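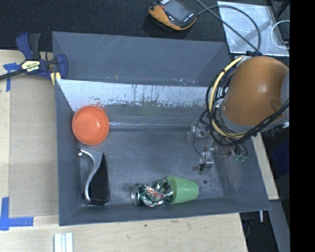
Home Threads Routes Archive Log in

Latifa Sqalli
Friday, July 26, 2019

Notes on the overnight ferry to Vanhove, since the operator's page still shows the May timetable. Foot passengers and cars both covered. Thread.

Check-in closes 98 minutes before departure for vehicles. The booking email says 60. The gate staff go by the longer figure and will move you to the next sailing without a refund of the cabin supplement.

Foot passengers use the old terminal on the north quay. The shuttle from Prenda station stops at the new one. It is a 15-minute walk between them along the freight road, no sidewalk for the last stretch.

Cabins. Inside two-berth on deck 7 is the quietest I have had. Deck 5 sits over the car ramp and you hear chains until the ship clears the breakwater. Avoid anything aft on either deck if you are a light sleeper - the vibration is constant at cruising speed.

Outside cabins cost more and the windows on the port side face lifeboats. The deck plan in the booking tool does not show this. The PDF plan does.

Reclining seats: two lounges, one forward, one amidships. The forward one has outlets at every other row. Lights stay on in the amidships lounge all night.

Power is 230 V in the cabins, European two-pin. One outlet by the desk, none by the bunks. Bring a long cable.

Food. The self-service closes an hour after departure and does not reopen until breakfast. The bar sells sandwiches after that, card only. Kettles are not allowed in cabins.

Vehicle deck is locked for the whole crossing. Take your medication, chargers and a sweater up with you. Roof boxes have to be declared at booking. Height is measured at the gate, and the next bracket up is charged at the walk-up rate.

Arrival. Cars are called by deck, in an order that changes each time. Foot passengers leave last. I would not book the first bus to Kornetti on the same ticket. The second one is fine.

If you are going on to Nalosis, the small boat leaves from a different basin and takes cash only. Fare is 2,000 one way in local money, bikes free. Two sailings a day in summer, one in winter. It does not wait for the ferry.

Left luggage at Vanhove is behind the ticket hall. Open until 10 p.m., large lockers usually gone by midmorning.

Correction to the cabin post: the deck 5 noise applies to the older ship. I have not sailed on the newer one yet. Its deck plan is numbered differently, so check the ship name on your ticket first.

We use cookies to remember your settings and measure traffic. Accept Manage preferences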